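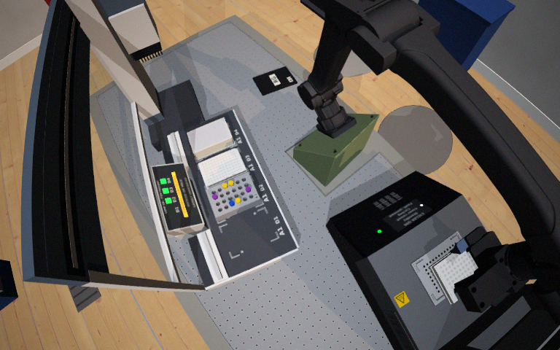
Monique Tessier wants to know why we bother simulating the display on the machines when the robot could just be sent the status over the network. Fair question, and it takes more than one post, so I'm making a thread of it.

Short answer: at Prilldale half the kit doesn't talk to anything. The state of the machine is on its screen and nowhere else. A person reads it in passing. We want the arm to do the same with its cameras.

So the method. We build the bench in the simulator, give the arm an ordinary plate-moving job, and in some runs we switch one of the machines to a fault before the arm gets to it. The arm isn't told which runs. It has to look, decide, and either carry on or stop and report.

Only the screen text and the bits that go with it change between a good run and a faulty one. Lighting, camera positions and starting pose are drawn at random from the same ranges for both. Gilles Texier was strict on that point and he was right, my first version had the faulty runs slightly darker and the model had learned to spot the dark. 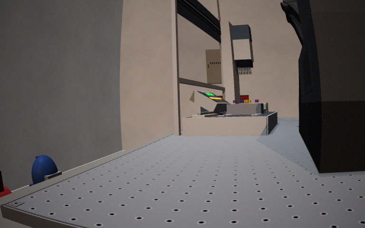 I threw those runs away and started again in May. The new set is 90 runs, 20 of them with a fault in. Same trained model throughout, no tuning in between.

Results. It caught 14 of the 20 faults. In the other six it went ahead as if nothing was wrong.

It also stopped 11 times in the 70 clean runs. That's too many to put in a real lab. People would turn it off within a week.

Inès Royer went through the missed faults one at a time. In four of the six the arm had the screen in view well before it acted, and then its own hand was over part of the machine at the moment the decision was made. The model only keeps a short stretch of what it has seen, so the reading was gone by then.

The other two I can't explain yet. The text was in view and large enough to read. Logs are saved, will look properly.

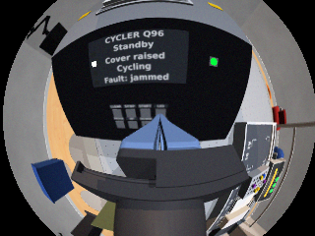 There's also the matter of what counts as a fault. One screen can say several things at once and they don't all agree with each other. A line saying standby and a line saying jammed - which one wins? We wrote a rule for each machine that any fault line beats everything else, and the scoring uses that. The model was never given the rule. It had to pick it up from training runs.

Dayana Ñahui thinks that part should be a separate test, with no arm movement at all, only stills and a yes or no. I agree and she's setting it up in Stetasier now.

What changes next: a longer memory for the model, and a fixed pause to read the screen before the hand goes in. One at a time, so we know which of them did the work. Same 90 runs for both.

Nothing has been tried on the real bench. I'd like the false stops well down first.

Last post, September 21, 2019. Replies are open, I'm slow at answering them.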